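FOR IMMEDIATE RELEASE
January 11, 2020

Armont Clothing Swap Returns to Flillholm Hall With a Bigger Kids' Section and a Mending Table

ARMONT - The Dister Clothing Exchange is back for its fifth winter, and we are so happy to be moving into the large room at Flillholm Hall! The swap opens later this month and is free to anyone who lives in or near Armont. Bring clean clothes you no longer wear, pick out some you will, and stay for soup if you have the time.

Our December swap was the busiest one yet. Over 90 households came through the doors, many of them for the first time, and the coat rack was bare well before lunch (we put out a call for more coats that same afternoon, and people brought them in bags, in strollers and in one case on a sled). We heard from a lot of parents that they would love more room to look through children's sizes without bumping elbows, so that is the first thing we changed.

The kids' section now has its own side of the room, sorted by size, with a bench for trying on shoes. Baby clothes are closest to the door so that strollers don't have to squeeze past the coats. School sweaters, sports jerseys and plain T-shirts go on the long tables along the wall. 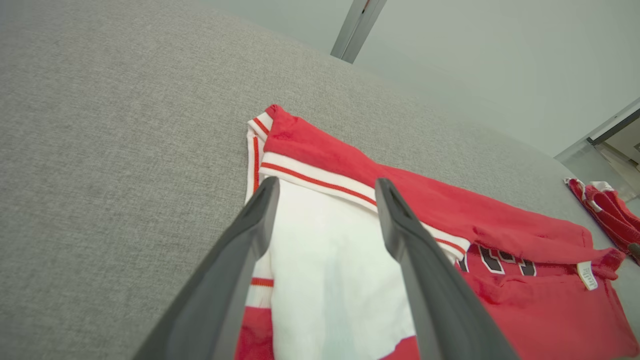 What to Bring

Each household may bring up to 27 items. Clothes should be washed, dry and ready to wear. Please check pockets! In December we returned a set of house keys, a library card and a very nice fountain pen.

We gladly take shirts, pants, dresses, sweaters, jackets, snow pants, hats, scarves, gloves in pairs, and shoes with some life left in them. Costumes are welcome too, and they go fast. We can't take underwear, used socks, pillows or single bedsheets. If something has a missing button or a small tear, bring it anyway and put it in the mending basket by the entrance.

You don't need to bring anything in order to take something home. That has been the rule from the first swap and it is staying.

New This Year: The Mending Table

We are very excited about this one. The Mangundap Sewing Circle has offered to run a mending table for the whole day, with four sewing machines, a big tin of buttons and plenty of thread. They will sew on buttons, close up seams and shorten hems while you look around. If you would like to learn to do it yourself, pull up a chair and they will show you how. Zippers take longer, so those will be ticketed and ready for pickup at the Dister office the following week.

The circle is also giving a short folding lesson each hour, and it is a lot more fun than it sounds. A well-folded shirt takes up far less space on the tables, and people can find the size without digging through the pile. 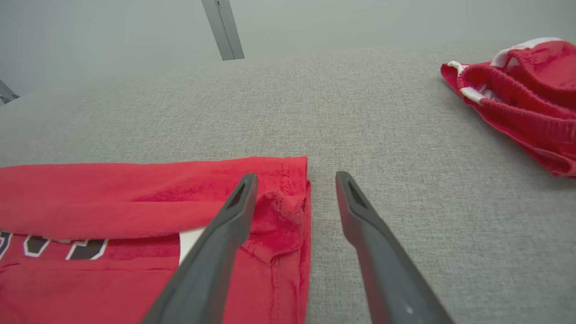 Fold shirts with the size label facing up if you can, and keep sets together with a safety pin or a piece of yarn. Pants can go in a separate bag. If you run out of time at home, our folding crew will take care of it when you arrive.

Where the Leftovers Go

Clothes still on the tables at closing are boxed by size and kept at Flillholm Hall for families who need something between swaps. Worn-out cotton is cut up for cleaning rags. Last winter we filled 50 boxes, and all of them had gone out by spring.

Getting There

Doors open at 10 a.m. and close at 3 p.m. The number 2 bus stops across the street from the hall. Parking is behind the building, and there is a ramp at the side entrance. The swap date, the full list of items and a sign-up sheet for helpers are posted at the Dister office and on the notice board outside Flillholm Hall.

Reporters are welcome at any time during the day. Please check in at the front table for a name badge.

About the Dister Clothing Exchange

The Dister Clothing Exchange holds free clothing swaps in Armont each winter and lends hangers, racks and folding tables to neighborhood groups that want to hold their own. Questions can be left at the Dister office during opening hours.

###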